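Home Stories Poems Archive Contact

Two Plates

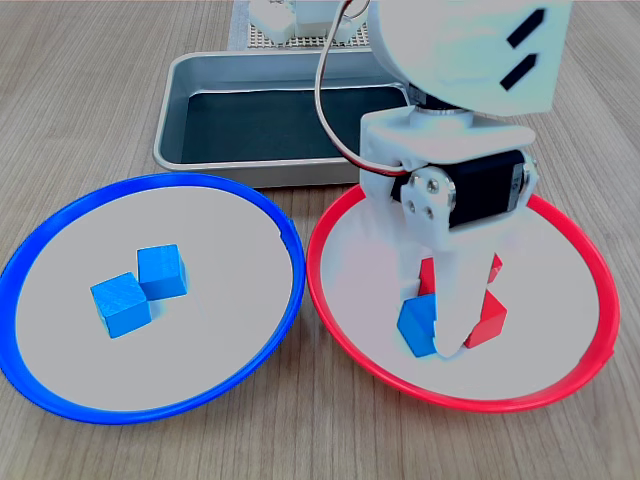 She had the thing to finish by four and it was already gone three. Blocks on the table, plates on the table, the cat shut in the laundry because the cat ate a block in January and that was an 80 dollar visit to the vet in Pliltness, plus petrol.

Her brother's game. He'd made up the rules when he was seven and she was five, and they hadn't changed, apart from the bits he changed when he was losing. A blue plate and a red plate. You put your blocks on one. The other person moved them, or didn't, and you had to come back in the room and say why. No talking in between. Shoes off. Fifteen goes and then tea.

He was on the bus from Cumham. Thirty years old, more grey than their dad ever had. He'd rung from Tessier when they stopped for diesel. Have you still got the plates, he said. Of course I've got the plates. Have you got all the blocks though.

She didn't have all the blocks. Didn't tell him that. One was in the cat, or had been.

So — wipe the table. Wipe it again, there was jam. Sheets for the spare bed still on the line and the sky going that dirty colour over the hills. Run out, get the sheets, drop a pillowcase in the mud by the tap. Leave it. He only needs one pillow.

Back in. Look at the plates. Red on the right, it was always red on the right, he'd notice if it wasn't. When their mum sold the house at Skoltmont everything went in the skip or in the ute, and he'd stood in the driveway with the blue plate up his jumper, a grown man nearly, saying nothing. She took the red. They drove off in differnt directions. That was the last proper visit. After that it was phone calls, birthday ones, then only Christmas, then a card with just his name in it.

The money was part of it. 500 dollars, which seemed like a lot then. She'd lent it or he'd borrowed it, depending who you asked. She'd stopped asking.

In August the blue plate had come in the post wrapped in a towel. No note. She kept the towel too, it was a good towel.

Twenty past. Kettle filled. She moved a blue block. Moved it back. What was she even doing, you weren't meant to touch them untill the other person was out of the room. But he was out of the room. He'd been out of the room for years, so maybe it was her go.

She pushed two of the blue ones over onto the blue plate, close together, not quite lined up. Stood there with her hands in her sleeves. He'd have to say why. That was the rule, you came in, you looked, you said why.

Phone. Bus early. He was at the stop, he was walking, did she want milk.

Yes, she said. Get milk. Take your shoes off when you come in.

Last updated: Tuesday, October 23, 2018

Recent stories
The Ferry Was Full
What We Did With the Piano
Fourteen Lemons
Nights at the Weighbridge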